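Jetell G3 Two-Finger Gripper with Wrist Camera

Product overview

The Jetell G3 is an electric two-finger gripper for light pick-and-place and small parcel work on a bench or packing table. It bolts to the wrist flange of most small six-axis arms and ships with a compact color camera, one combined power and data cable, and the Alcombe control software. Both fingers can be changed without taking the gripper off the arm.

Fingers

The standard fingers are black and narrow to a point. The shape suits flat or low items, where a wide pad would touch the table before it reached the part. Flat pads and soft-tip fingers are sold separately. All finger types use the same two-screw mount.

After a finger change, run the homing routine from the Setup menu. The gripper closes once, opens fully, and stores the new travel limits. Do not place parts between the fingers during homing.

Wrist camera

The camera sits behind the fingers and looks past them at the work surface. Both tips stay in view with the gripper open, so an operator can check alignment from the live picture. Focus is fixed. Best sharpness is at normal working height, and objects at the far side of a table will look softer.

Exposure is automatic by default. On white or glossy tables, switch to manual and lower the gain until glare no longer hides printed labels. Shipping labels are the usual problem, as they reflect more than the bag they are stuck to.

Wrist camera view at a packing table, standard fingers fitted, yellow-orange bag at the far side:
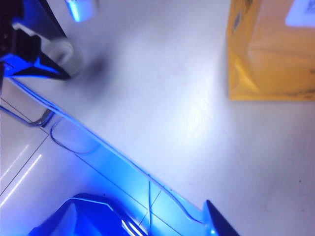

Specifications

Actuation: electric, parallel
Fingers: 2, interchangeable
Cable length: 3 m
Supply: 24 V DC
Recommended service interval: 3,000 operating hours
Camera: color, fixed focus, manual or automatic exposure
Software: Alcombe 2.1 or later

In the box

Gripper body with standard fingers fitted
Wrist camera and bracket
Combined cable
Flange adapter and screws
Hex key
Printed quick start sheet

Options

Flat pad fingers, pair: part no. JG-123
Soft-tip fingers, pair: part no. JG-125
Amaral bench stand, for use without an arm
Extended cable, 5 m

Ordering

Sold and serviced by Brarkmont. Orders of 25 units or more are quoted separately. The soft-tip fingers are on back order until October.

Page updated 7/24/18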